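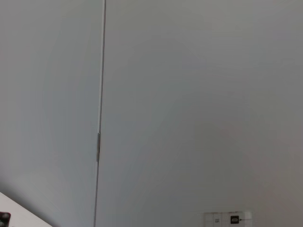 Why is there a gap between cupboard doors?

Go and find a cupboard with two doors, the sort that meet in the middle. Shut them both. Now look really closely at the place where they meet. There's a thin dark line, isn't there?

When I was seven I thought somebody had measured our kitchen cupboard wrong. I even tried to fix it with a strip of paper and a lot of glue, and my mum couldn't get the plates out until after tea. So I can tell you from experience that the gap is meant to be there!

Doors need room to swing

A cupboard door doesn't slide straight out towards you. It turns, a bit like a page in a book. One side stays put, held by the hinges, and the other side travels round in a curve.

Try it with two books. Lay them on a table, side by side, with their edges pushed together as hard as you can. Now try to turn one a little without moving the other. They scrape, don't they? Slide them apart by the thickness of a coin and have another go. Much easier.

Doors can grow (a tiny bit)

This is my favourite part. Wood soaks up water from the air. When you boil pasta or have a long steamy bath, some of that dampness gets into any bare wood nearby and makes it swell. You'd never see it happening, but a door with no space beside it can end up stuck fast. In our house the back door sticks every November and I have to give it a shove with my hip.

Paint helps to keep the damp out, and so does a smooth plastic coating, but cupboard makers leave a gap anyway.

I asked my friend Rosalinda Rivera about it, because she has been fitting cupboards since before I could ride a bike. She told me she pops a little plastic spacer between the doors while she sets them straight, then takes it out when she's done. If the line is wider at the top than at the bottom, she turns a screw on the hinge and the whole door tips over by a hair. I had a go and made it worse.

Why does the line look so dark?

Light has to get into a place and bounce back out again before you can see what's there. Not much light can squeeze into a narrow gap, and hardly any of it finds its way back to your eyes. So even a cupboard that is white inside and outside can have a dark grey line down its front.

What keeps the doors shut?

Some cupboards have a catch, which is a small part that grabs hold of the door when you close it. Some use a magnet. You can feel a magnet working if you open the door very slowly - it tugs back, and then all at once it lets go.

Lots of newer hinges have a spring tucked inside that pulls the door closed for the last little bit. Ask a grown-up before you test one, and keep your fingers well away from the hinge side, where they can get badly pinched.

Something to try

Pick three cupboards at home and draw the gap on each one. Is it straight? Does it lean? Is it the same all the way down? The wonkiest one in my house is under the stairs, and you could post a biscuit through it.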